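Koltlow (band)

Koltlow are a four-piece folk-rock group from the harbour town of Plarivcombe, known for close harmony singing, a battered pump organ and some of the most joyful live shows on the small-venue circuit. They have released 3 albums, all on the local label Zenow.

Formation

The members met at an open evening in the back room of the Bajwa, a former sail loft turned music hall that holds just 61 people. They began by singing old shanties at half speed, and the trick stuck – slow, swelling choruses are still the heart of their sound.

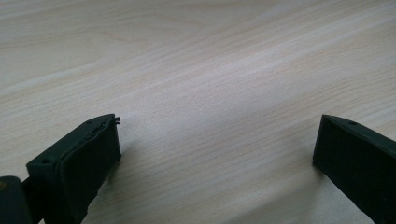

Their own songs came within the year. Early sets mixed ballads about ferries and fog with loud, stamping dance tunes, and word spread quickly along the coast. By the following January the group were playing two shows a night at the Bajwa to meet demand.

Musical style

Koltlow's music rests on four voices singing almost as one, with fiddle, guitar, drums and organ underneath. The organ wheezes audibly between notes, and the group leave this in on every recording, to wonderful effect. Lyrics deal mostly with work, weather and leaving home, often told from several points of view within a single song.

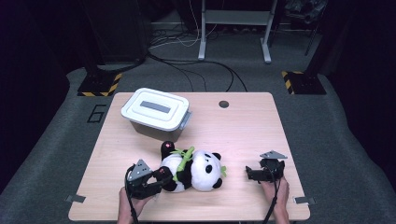
Recordings

The first album, Low Water, was taped at the Bajwa over 4 nights, with the audience joining in on the closing track. The second, Lamp Room, added brass and is the fullest and brightest of the set. The third, Salt Year, strips everything back to voices and organ, and its eight-minute title song is a marvel of patience. 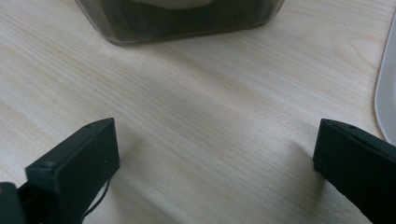 Zenow Music Pages
Staff writer, folk and roots

Live performance

The group have played more than 100 concerts and rarely repeat a running order. Most shows end unamplified, with all the members walking out among the crowd for a last shanty – a thrilling moment even in larger halls.

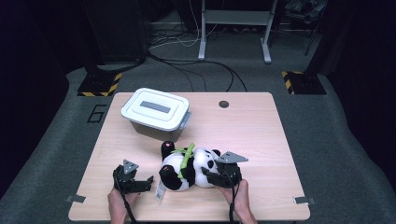

Discography

Low Water (Zenow)
Lamp Room (Zenow)
Salt Year (Zenow)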